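Ich arbeite nachts bei Bako, und wer nachts arbeitet, redet irgendwann mit den Testobjekten. Meins hieß Edomer. Edomer ist ein gelber Angelköder mit Fühlern und Grinsegesicht, er wohnt in unserer Simulation, und ich hatte ihn in einer Woche öfter gesehen als meine Schwester. Der Auftrag von Dumard klang lächerlich leicht: greifen, anheben, halten, ablegen. Lauf für Lauf, die ganze Nacht durch.

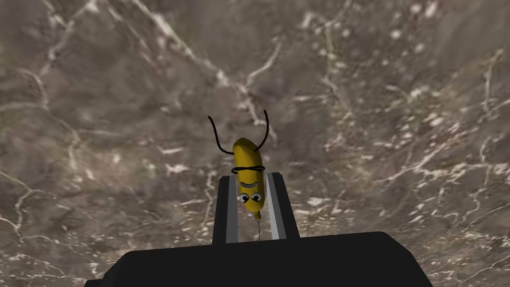 Edomer zwischen den Greiferfingern, die Fühler nach oben.

Bis Lauf 1638 ging alles gut. Dann kam gegen drei Uhr früh die Meldung, der Griff sei verloren, und gleich danach die nächste, der Griff sei sicher. Verloren, sicher, verloren, sicher, 127 Mal hintereinander. Ich habe Kaffee geholt (falsche Entscheidung, die Maschine war leer) und dann Fidelina Nina angerufen, die Bereitschaft hatte und das sehr deutlich hören ließ.

»Steht der Greifer offen oder zu?«, fragte sie.

»Laut Protokoll zu.«

»Ich hab nicht nach dem Protokoll gefragt!«

Also sah ich mir die Bilder an.

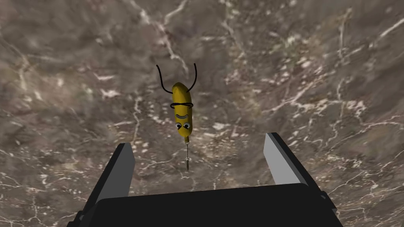 Fidelina schwieg so lange, dass ich dachte, sie sei wieder eingeschlafen. Dann sagte sie, ich solle den Arm anhalten, sofort, und zwar auch den echten unten in der Halle. Den hatte ich völlig vergessen. Er hing seit dem Abend am selben Regler von Stiler, und wenn der Regler sich einbildete, er halte etwas fest, dann würde er auch drüben fröhlich losfahren – mit voller Geschwindigkeit, Gelenk auf 90 Grad, egal wer da gerade den Boden wischte. 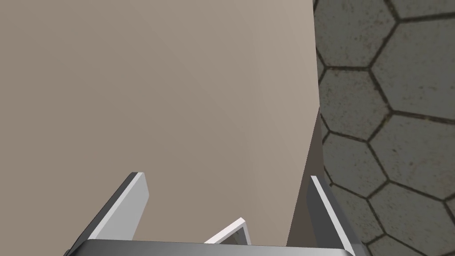 Ich bin noch nie so schnell an einem roten Knopf gewesen. Danach saß ich da, die Hand noch drauf, und ging mit Fidelina am Telefon jede Ansicht durch. In einer war fast nur ein beigegrauer Klotz zu sehen, riesig, direkt vor dem Greifer, die Finger weit gespreizt und rechts ein Streifen sechseckiger Fliesen. »Wonach sucht der denn da?«, fragte sie, und ich wusste es auch nicht.

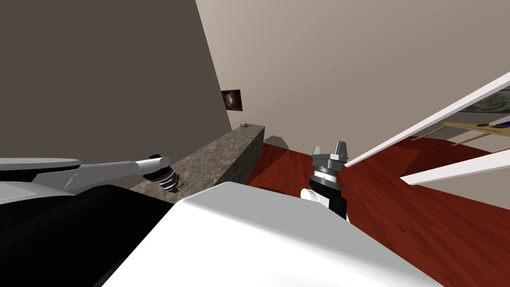
Gegen fünf kam sie dann selbst, im Mantel über dem Schlafanzug, mit zwei Bechern Kaffee von der Tankstelle. Den Fehler fanden wir im Zeitstempel: Der Regler las die Fingerstellung von vor 199 Takten und hielt sie für die Gegenwart. »Kenn ich«, sagte Fidelina, »so war meine Ehe.« Dann schrieb sie die Sperre für den Arm in der Halle, und ich schrieb den Bericht, in dem Edomer leider nur »Objekt« heißen durfte.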